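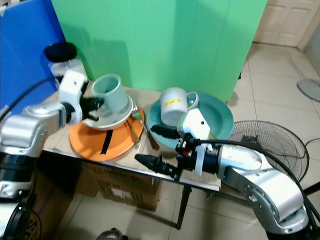 A cup, a saucer and plates on the table, with the white mug on the teal plate.

I get more letters about dishes than about anything else on this page, and most of them come down to the same question: how do you clear a table, or store what was on it, without chipping the good pieces? I have been at it for a good many years and I still learn something every holiday season, so let me pass along what works at my house.

Start with the cups. It is tempting to pick up the saucer with the cup still riding on it and carry the whole business to the sink, and I did that for half my life – until I lost a lovely little Weltberg cup that my aunt gave me. Now the cup comes off first, with my fingers wrapped right around the body, and the saucer follows on its own. If your cups have handles, please don't trust the handle with a full cup of anything. A handle that has been glued once will let go again someday, usually over the rug.

Next come the forks and spoons. Take them off the plates before you stack a single thing! A fork left lying against the rim will tip the plate above it, and the tines can leave those gray pencil marks on a glaze. (If you already have the marks, a paste of baking soda and water on a soft cloth will often lift them. Rub gently and give it a few minutes before you decide it hasn't worked.) Anything with a brass-colored or painted handle I wash by hand and dry right away, as the dishwasher is very hard on that sort of finish.

Now for stacking. Big plates on the bottom, middle-sized ones next, saucers on top, and never more than 8 to a pile in my cupboard, because the shelf is old and so am I. Slip something soft between each one. Paper towels are fine, coffee filters are better, and felt rounds are the nicest if you feel like cutting them out some rainy evening.

Light cardboard is my favorite thing to work on when I sort dishes. I open out a big box and lay it flat over the table, and it saves the wood from scratches and gives the dishes a bit of a cushion when you set them down harder than you meant to. Mine last me from September until spring, and then they go out with the recycling.

If you mix colors the way I do, orange with teal and a plain white mug thrown in, try keeping each color in its own pile. You'll set the table faster, and you can see right away when one has wandered off to somebody's bedroom.

Clear jars with lids are handy to have nearby too, for sugar packets, tea bags or spare felt rounds. Wipe the threads before you screw the lid back on or it will stick on you.

Posted Dec 2, 2022 by Antonina Holovko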